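Ticket 117: Left arm lags leader during remote demonstrations, Arkalholm cell
Status: Open, awaiting retest
Component: teleoperation / recording
Reported by: Hirkbridge site
Assigned to: Obaidul Munshi

Summary
Left follower arm trails its leader handle during recording. Right arm tracks normally. The task is bottles into tray, shown by remote control with both arms. Operators are overshooting on the left and correcting, and the corrections end up in the training data.

Environment
Skurnon recorder, build 87. Two arms on the shared rail. Baudry leader handles, firmware unchanged since January.

Log
July 26, 2019 – Fault reproduced on the first demonstration. Delay on the left is over 20 ms against the right and grows through the session. Restarting the recorder clears it for a short while.

Swapped the leader handles. Fault stays with the left follower, so the handles are ruled out.

Swapped USB ports on the host. No change.

Start layout used for all runs below: tray empty, yellow and light-blue bottles on their sides in front of it, purple cube by the tray corner. Left gripper parked next to the cube, right gripper over the back-right of the floor.

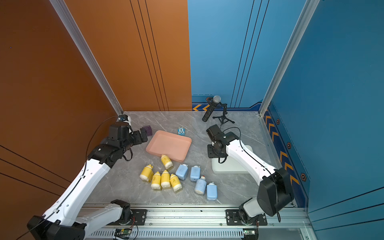

Tests

1. Left arm only, right arm powered down. Delay still present.

2. Both arms, logging off. No delay after 15 minutes. Points at the recorder and away from the motor bus.

3. Both arms, logging on, left wrist stream disabled. No delay.

4. As 3, wrist stream enabled at half rate. Delay returns, more slowly.

Findings
The recorder writes the left wrist stream in the same thread that forwards leader positions to the left arm. When the write queue fills, position commands wait behind it. The right arm has its own thread – hence no symptom there.

Workaround
Restart the recorder between demonstrations. Mark any episode with visible overshoot on the left as rejected; do not trim it.

Next
Patch to move the stream write to a separate thread is in review. Retest with the same start layout before closing.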